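Plarkatano Reading Group: FAQ

Last updated 2025-03-29. Ask Meifang if your question isnt covered.
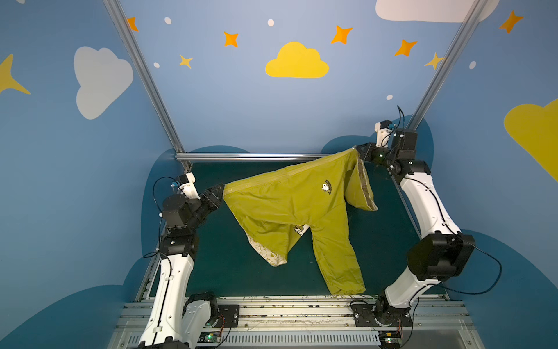
Olive-yellow trousers with a Snoopy logo, held up at both ends.

What are we reading?
Mostly novels, mostly older ones. Spring is Middlemarch, all of it. July is short stories, Katherine Mansfield and a bit of Chekhov.

Middlemarch is enormous. Do I have to finish?
No. We do it in chunks, 80 pages or so between meetings, less when the chapters are dense. Behind? Come anyway. You will hear what happens to Casaubon though, can't be helped.

Which edition?
Any unabridged one. Page numbers won't match so we go by chapter. Zeyu has put a chapter list in the shared folder.

Can I listen to the audiobook instead?
Yes. Dindo does the whole thing on his commute. Jot down chapter numbers for bits you want to talk about, otherwise we spend ages hunting.

Where do you meet?
Upstairs at Vasconcelos, the café, not the bakery with the same name. 7pm. Door on the left, up the stairs, big table at the back. No lift, sorry. Ring Yuxi beforehand if stairs are a problem and we'll book the downstairs corner.

How many people come?
There are 117 on the mailing list. A good night is a dozen.

Does it cost anything?
Free. Buy a drink if you can.

Do I need to have studied literature?
No. Mingxuan did, and he's the one who gave up on Ulysses. Most of us just like arguing about whether Dorothea is sensible.

Who picks the books?
Everyone suggests, then a vote by email. Two books each, max. Nothing over 500 pages straight after Middlemarch, this was agreed very firmly.

Are spoilers allowed?
Up to the chapter set for that meeting, yes. Past it, please dont. Introductions are the worst for this, read them last.

Can I borrow a copy?
Three spares in the box at the café. Write your name in the notebook. One has Book Five falling out so keep the elastic band on.

How do I join?
Just turn up, or email Meifang to go on the list.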